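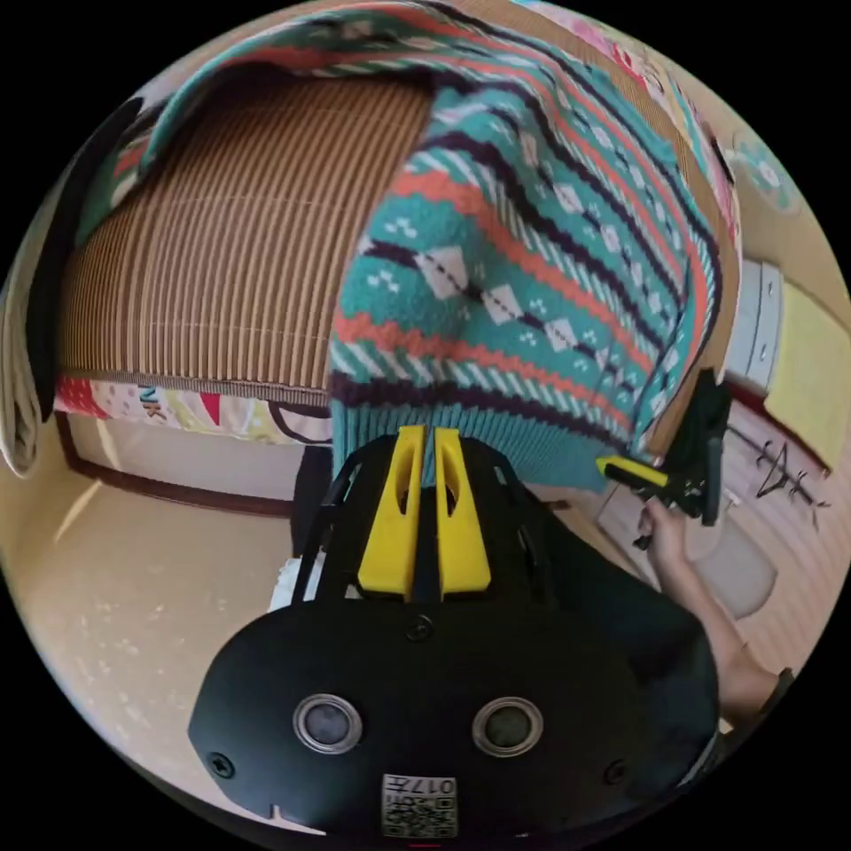
Which Korix album should I start with if I've only ever heard the one song?

Start with Plarkus. It has the song you know on it (track 4, I'm guessing), and it's the one where the band still sounds like people playing in the same room.

mothballed_amp wrote:
Seconding Plarkus, but play it loud or don't bother. I had it on in the kitchen for a month at low volume and thought it was fine, nice, whatever. Then I put it on in the car and oh my god, the bass on the second half! I had to drive past my own street to hear the end of it.

tapehiss16 wrote:
I'm going to be the grump and say Mengal. Plarkus is front-loaded. After the first 4 songs you get a lot of mid-tempo stuff that I can't tell apart, and I've owned it for 11 years. Mengal is slower to get going but I never skip anything on it.

mothballed_amp wrote:
You never skip the spoken word thing? Come on.

tapehiss16 wrote:
I like the spoken word thing. It's two minutes long and then you get that huge guitar coming in. It wouldn't hit half as hard without the quiet part first.

lowercase_jen wrote:
Mengal for a first listen is how I lost my sister as a fan, lol. She made it to the organ solo and handed me back my headphones. I'd go Plarkus, then the live one from Zurkden, then Mengal once you're hooked. The Zurkden record has the 16 minute version of the closer and the drummer is just on fire the whole way through (you can hear somebody in the crowd yelling at him to keep going).

tapehiss16 wrote:
The live one sounds like it was recorded in a bucket. Great playing, I'll give you that.

firstpressing wrote:
OP here. Okay, played Plarkus twice last night, and the song I knew is track 6, so close! Loving side one. I kind of see what tapehiss means about side two but the last song got me. Is the vinyl worth hunting down? I saw a copy for 100 bucks and choked.

lowercase_jen wrote:
Don't pay that. There was a repress in April and I still see it in the regular bins at my local shop.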